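3.2 Household survey and clutter scoring

Households were recruited in April through two mailing lists, one in Veltiscombe and one in Findham. We sent 116 forms and kept the 33 that came back with both parts filled in. The rest were missing the storage diary, which people found tedious (see Section 5). Renters and owners were pooled - too few owners to split.

Each home got a clutter score from 0 to 14, one point per item on the Amrani checklist. The checklist asks about flat surfaces only. Tables, counters, window sills, the top of the fridge. Floors were left out becuase the pilot forms showed people read "floor" in very different ways, some counting rugs and shoes, some not. Scoring was done by R. Belkadi, then again by M. Ragab without sight of the first score. Where the two differed we took the lower one.

Table coverings got their own line on the form. Patterned cloths were a problem in the pilot: small things on a busy print get missed, and scores came out low. So the final form asks whether the main table is bare, has a plain cloth, or has a printed cloth. Figure 2 has a dark blue printed cloth of the kind coded as "printed".

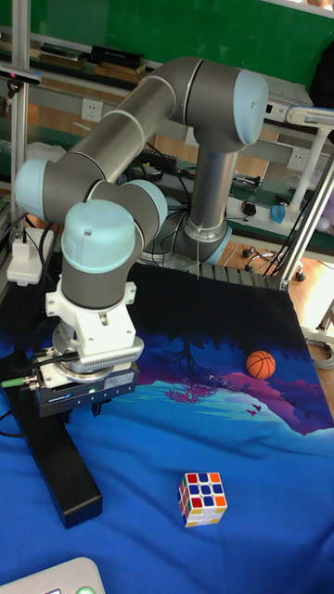

Figure 2. Dark blue printed cloth on a table.

Storage diaries ran for eight days. People wrote down what they put away, where, and whether they had to move something else first. That last column turned out to be the useful one. Homes with high scores did not put away fewer things, they just moved more things to do it. Shared kitchens were worst for this.

Diaries were typed up in Plornex and checked against the paper copies. Missing days were left blank, no filling in. Two spellings of the same drawer or shelf were merged by hand, which took longer then planned.

Limits of the form - it is self report, it covers a short stretch of spring, and it says nothing on closets. A closet module was drafted but dropped for length. Scores by household type are in Section 4.1.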